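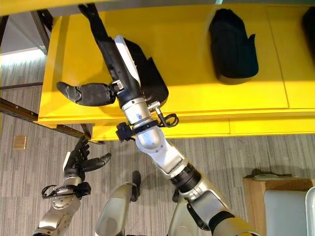
Workshop notebook / Glues and finishes

26/10/2020

Third go at the hide glue question, and I am no nearer believing the claim than I was at the start of October.

The claim, for anyone reading this later: old-style hot hide glue with a spoonful of urea in it gives you a longer open time "with no loss of strength". Nazar brought this back from the Burncombe weekend, where it was said from the front of the room by someone with a very nice apron. I asked what the strength had been measured with. A mallet, apparently.

So, what we did. Beech on beech, lap joints, all cut from the one Skevby board so that the grain argument can't be had again. Batch A plain glue, batch B with urea at the dose on Nazar's handout. Left clamped overnight, then seven days on the shelf over the door. Pulled on the lever rig with the bathroom scale under it. I know what people think of the bathroom scale. It reads the same for the same sandbag every time I've tried it and that will do for comparing one pile with another.

Best joint in A let go at 172 kg on the scale. Best in B at 128. Kazuhiro says best joints are the wrong thing to look at and we should be looking at the worst ones. He is right, and the worst ones are a mess: two from A failed while I was still hanging the bucket, and when I looked at the faces they were shiny, so the glue had skinned before I got them together. Which is exactly the trouble the urea is meant to cure. So you could read this as a point in its favour if you wanted to. I don't especially want to but I've written it down.

What I won't accept is "no loss". Every sound joint in B broke in the glue. Every sound joint in A took wood with it.
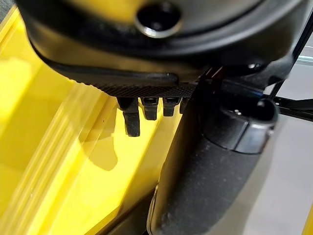 Nazar's answer is that seven days isn't long enough for the urea batch and that it goes on hardening for a month. Maybe. He had this from the same handout. If it's true then the handout ought to say how much it gains and it doesn't, it says "considerably". I have kept back four joints from each batch to pull at the end of next month and we'll see how considerable it is.

Other things that could be wrong with all this:

Glue pot temperature. The thermometer on the old pot sticks. I tapped it before each reading but I wouldn't swear to anything closer than a few degrees.

The glue itself. A came out of the new Þrastardóttir tub and B partly from the bottom of the old one, as I found out on Friday when I went to put the lids back. Annoying. Same grade on both labels, but the old tub has been open since before I had the bench by the window, and old granules are the first thing anyone would blame. I'd blame them.

Clamping. Kazuhiro did most of B and he does them up tighter than I do. Starved joints would break in just this way.

Looking at that list I have to say the result is worth less than I thought it was at lunch. It is still worth more than a mallet.

Stukholm want 1,031 granules-only sachets priced for their school kits and have asked whether we'd recommend the urea version for them. I have told them no for now – plain glue, warm the parts first, and work faster. Kazuhiro thinks children can't work faster. Possibly they can do smaller joints.

To do: repeat A and B from the new tub only, one person on the clamps for both. Borrow a thermometer that moves. Ask Nazar for the handout again, the full thing, because the copy I've got starts on page 2.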